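Equipment Planning for Automation Projects
Handout 6: Budgeting for hand-held grippers and field collection kits

Revised 27 Feb 2024. Replaces the December version. The worksheet at the end is due with your draft budget.

1. What this handout covers

Handout 5 dealt with fixed equipment: arms, cells, guarding, floor work. This one deals with the small portable equipment used to record hand tasks in homes and other ordinary places. The purchase is smaller, and students tend to underestimate it for that reason. In last year's budgets the price of the grippers was nearly always right. The rest of the kit was left out or entered as a lump sum marked "misc."

We use the Drarnia project as the running case. Drarnia plans to record household cloth handling: folding, stacking, putting away. The work is done in furnished rooms, with one operator per room. The supplier quotes come from Haneo and Ingvarsson, and Usness handles calibration and repair. All prices are in dollars before tax.

2. Start with the task list

Write down the tasks before you open a catalog. For each task, note:

The object handled and its size when spread out and when folded
Whether it takes one hand or two
The surface it rests on – table, bed, floor, shelf
How far the operator has to reach
How many recordings you need

Two-handed tasks decide the quantity. If even one task on the list needs both hands, every operator carries a pair, and the kit is priced as a pair. Drarnia's first draft counted one gripper per operator and was wrong by half.

3. What goes in a kit

The fixed items are the grippers, one for each hand, and the storage case. Batteries, memory cards and chargers go under accessories. Pads, screws, cords and cleaning supplies go under consumables. Keep these three groups separate in the budget, because they are replaced on different schedules and often paid from different accounts.

Pads deserve their own line. They are the part that touches the work, and they wear. Cloth is easy on them, but bed frames, table edges and zippers are not. Ask the supplier whether pads are sold singly or only in sets, and whether left and right are interchangeable.

Screws are cheap and get lost. Buy a bag with the first order. A missing screw on a collection day costs you the day.

Cords and straps are often treated as something to find in a drawer. Put them in the budget. An operator may carry a gripper for several hours, and a loop of cord around the body is a common way to hang it up or keep hold of it between takes.

4. Planning for the site

Sites are not laboratories. A bedroom used for folding work will usually have its own bedding, cushions and clothes in it, and the operator works at the side of the bed with whatever light comes through the door or window. Plan for that. Do not budget for staging every room.

Visit each site once before you finalize quantities. Record the working height, the direction of the daylight, the nearest outlet, and the width of the space the operator will stand in. A bed is a soft, low surface, so allow extra time per recording compared with a table. Patterned cloth on a patterned sheet is a useful case to include, and it adds no equipment cost, but it does add review time.

Check the reach as well. The near edge of a bed is easy to work at. The far side, against a wall, means leaning over with a gripper in each hand. If your task list includes items at the back of the bed, try it with the real tool before you commit to a session length.
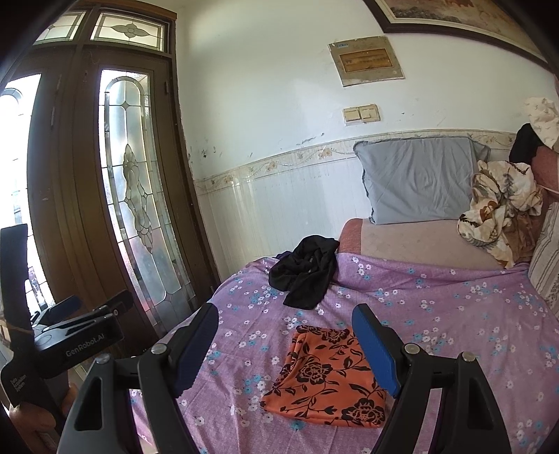 5. Reading a quote

Haneo quotes $518 per gripper with one set of pads included. Ingvarsson quotes $386 per gripper with no pads, no case and a separate charge for setup. Do not compare the two numbers directly. Build the full kit from each supplier and compare kit to kit.

Check the following on any quote:

Does the price include pads, and how many?
Is the recording software a one-time purchase or a yearly fee?
Who pays shipping on a warranty return?
How long is the quote valid?
What is the lead time on spares?

The last question matters more than students expect. Drarnia was told that spare pads from one supplier take 44 days to arrive. With a wait like that you hold stock, and stock is money spent early. Show it in the month you order, not the month you use it.

6. Spares and downtime

A project with one pair of grippers and no spare stops when either one fails. A project with ten pairs can lose one and carry on. Small projects therefore need proportionally more spares, and this is the opposite of what most first budgets show.

For this course, use one spare gripper for any project with up to four pairs. State your assumption in the notes column. Usness will lend a unit during a repair if you have a service agreement. If you rely on the loan, the agreement fee goes in the budget in place of the spare.

7. Operator time

Labor is usually the largest line. Include training, travel, setup, recording, breaks, and transfer of files at the end of the day. A common error is to multiply the number of recordings by the length of a recording and stop there. Resetting the cloth between takes can last as long as the take itself.

8. Worksheet

Fill in one copy per supplier.

Number of operators at one time
Grippers per operator
Spare grippers
Unit price and what it includes
Accessories, itemized
Consumables for the full project, itemized
Software fees, by year
Service agreement or loan terms
Site visits
Operator hours, with resets shown separately
Contingency, as a percentage, with a one-sentence reason

Round totals to the nearest dollar. Attach both quotes. Budgets with a line marked "misc." will be returned without a grade – split the line and resubmit.

Reading for next time: Handout 7, leasing and shared equipment.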